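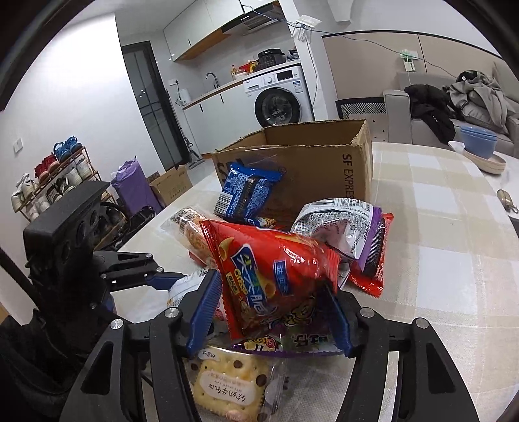 添付1:赤い菓子袋と個包装のクラッカー

件名:商品マスタの夜間取込が途中で停止する(輸入菓子カテゴリ)
製品:Harura 在庫管理 / 連携モジュール Clulier
環境:本番
優先度:中
状態:解決済み(恒久対応待ち1件)
起票日:2022-07-21

■ 事象
仕入先 Zamudio から受領した商品マスタCSVをClulierの夜間ジョブで取り込むと、途中でジョブが異常終了する。CSVのデータ行は500行。登録済みは383行で、以降の行は未登録のまま残る。再実行しても同じ行で止まる。
Harura側の画面では「取込中」の表示が解除されず、手動取込のボタンも押せない。店舗のレジと棚札には前日までのマスタが配信されており、販売は継続できている。

■ 発生条件
・輸入菓子カテゴリのファイルのみで発生。飲料、乾物、日用品のファイルは正常終了。
・5月の取込では発生していない。5月以降、Zamudio側で商品名に原語表記を併記する変更があった。
・手動取込、夜間ジョブのどちらでも再現する。

■ エラーログ(抜粋)
INFO import start: master_snack.csv
INFO encoding=UTF-8 (BOMあり)
INFO committed rows=383
ERROR UnicodeEncodeError: 'cp932' codec can't encode character
ERROR job aborted, lock not released

■ 調査記録
(1) ファイル破損の確認
受領ファイルのハッシュ値は送信元の通知と一致。列数、引用符の対応、改行コードに異常なし。転送時の破損は除外。

(2) 停止行の確認
停止行は揚げ菓子の行。商品名列に簡体字が含まれる。該当行だけを別ファイルに切り出して検証環境で取り込んだところ、同じエラーが出た。商品名を仮名表記のみに置き換えると正常に登録された。
後続の行にも同様の文字を含むものが複数ある。該当行を1行削除しても、次の該当行で止まる。

(3) 変換箇所の特定
CSVの読込はUTF-8、HaruraのデータベースもUTF-8で、この2か所では変換が発生しない。CP932への変換は、棚札プリンタ Neritz 向けの中間ファイルを出力する処理で行われていた。Clulierの設定で「取込と同時に棚札データを生成」が有効になっており、棚札側の失敗がマスタ取込のトランザクションごと巻き込んでいる。
飲料と乾物のファイルでも同じ変換は走るが、CP932の範囲外の文字がないためエラーにならない。

(4) ロックの残留
異常終了時にロックファイルが削除されない。画面の「取込中」表示はこのファイルの有無だけを見ている。プロセスの生存確認は行っていない。

(5) 別件の混入
調査中、検証環境から商品画像の登録APIを呼び出すと307が返り、リダイレクト先で認証エラーになった。接続先URLが旧ホスト名のままで、転送時に認証ヘッダが落ちている。本番の設定は新ホスト名であり、今回の停止とは無関係。検証環境の設定のみ修正した。

■ 原因
棚札データ生成時の文字コード変換で、CP932に存在しない文字の扱いが未定義だったこと。加えて、棚札生成の例外がマスタ取込の処理から分離されていなかったこと。

■ 暫定対応
1. 夜間ジョブを停止。
2. 取込プロセスが残っていないことを確認し、ロックファイルを手動で削除。
3. Clulierの設定で「取込と同時に棚札データを生成」を無効に変更。
4. master_snack.csv を先頭から再取込。既存行は商品コードで上書きされるため、重複は発生しない。
5. 棚札データを個別に生成。変換できない文字を含む行は、商品名の代わりに「棚札用略称」列を使用。
6. 夜間ジョブを再開。

手順2を飛ばして手順4に進まないこと。プロセスが生きている状態でロックを消すと、在庫数の引当が二重に走る可能性がある。

■ 対応結果
再取込で500行すべての登録を確認。エラー、警告ともになし。
棚札は輸入菓子売場の分を再印刷し、商品コード、価格、略称の表示に問題がないことを店舗側で確認済み。略称が空欄だった商品は3件あり、いずれも手入力で補完した。

■ 恒久対応
・棚札生成を別ジョブに分離し、失敗してもマスタ取込を確定させる。次回のClulier更新で対応予定。
・変換できない文字を検出した場合は行番号と商品コードを警告ログに出し、処理を継続する。同上。
・ロック判定にプロセスIDの確認を追加する。時期未定。
・Neritz側のUTF-8対応は、ファームウェア更新とフォントの追加が必要。現行機種の簡体字フォントの有無をメーカーに照会中。

■ 補足
変換できない文字を「?」に置換する設定も検証したが、採用しなかった。商品名の大半が「?」になる行があり、棚札として判別できない。異体字を日本の字体に自動で読み替える方法も、対応表の保守が必要になるため見送り。
Zamudioには、商品名列の原語表記はそのままとし、略称列を必須項目として扱うよう依頼した。回答待ち。

■ 更新履歴
起票、ログ添付
停止行を特定、検証環境で再現
暫定対応を実施、再取込完了
棚札の再印刷を確認、状態を「解決済み」に変更
メーカー照会の回答を受領後、恒久対応の欄を更新する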